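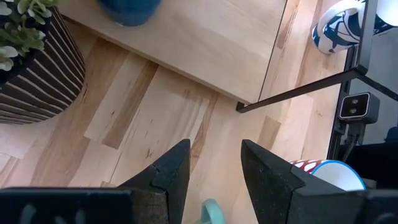
Telling my kids about my diagnosis – how much is too much?

Family & Health board, page 1 of 1
1,384 views

marshbird_mom
Okay, I've been typing and deleting this since dinner. I got diagnosed with MS in February. My husband knows, my sister knows, my boss at Keogh knows (had to, I was missing too many mornings). My kids don't. They're 19 and 11. The older one is away at school and the younger one thinks I have "bad knees."

I grew up in a house where nobody said anything out loud. My dad was sick for two years and we found out what it was from a neighbor. I swore I would never do that to my own kids, and now look at me, doing it. So how did you all say it? Did you tell them together or one at a time? I keep writing little speeches in my head in the car and they all sound like a work email.

pennywhistle_3
Oh hon. First, hugs. I told mine separately and I'm glad I did. My son wanted every fact and my daughter wanted to go walk the dog and not talk for an hour. If I'd had them both on the couch I couldn't have done either one right.

Gillileo
Going to disagree with Penny a little, sorry! My mom told my brother first and me four days later and I'm STILL a bit sore about it, and I'm in my forties. Get the big one on a video call and do it at the same time. You can always talk one on one after.

pennywhistle_3
Fair, but four days is a long time. I did mine the same afternoon.

Gillileo
Okay yes, same afternoon is different. I take back half of it.

tomatoes_in_june
I'd wait till the college kid's finals are over. Mine got news like this in the middle of exams and dropped two classes. Just my two cents.

wasix_dad
Strongly against waiting. I was that college kid. My folks held off "so I could concentrate" and all I learned was that when they said everything was fine it might not be. I called home every single night for a year after that, just listening to how they sounded. I'd rather have flunked chemistry.

tomatoes_in_june
I hear you, but she did lose a scholarship over it, so it wasn't nothing for us either. Depends on the kid, I guess.

marshbird_mom
Reading all of these twice. @wasix_dad that got me right in the chest. He does call me on his way to lunch and I do put on a voice. I think he may have noticed the voice.

flarnero_girl
The 11 year old already knows something, promise. I was nine and I knew. I thought my mom was leaving us, which was so much worse than the real thing. When she finally told me I was relieved, and then I felt awful for being relieved! Use the real name of it, too. Mine said "a nerve problem" and I spent a year thinking she was just nervous.

marshbird_mom
Bad knees. Oh boy.

Okay. He's home next weekend for laundry and free food. I'm going to tell them both at the kitchen table after breakfast, in the same room, and I'm going to say the letters. If I chicken out, somebody here please yell at me.

Gillileo
Will yell. Lovingly.

pennywhistle_3
Make pancakes. Let us know how it goes, even if it's only one line.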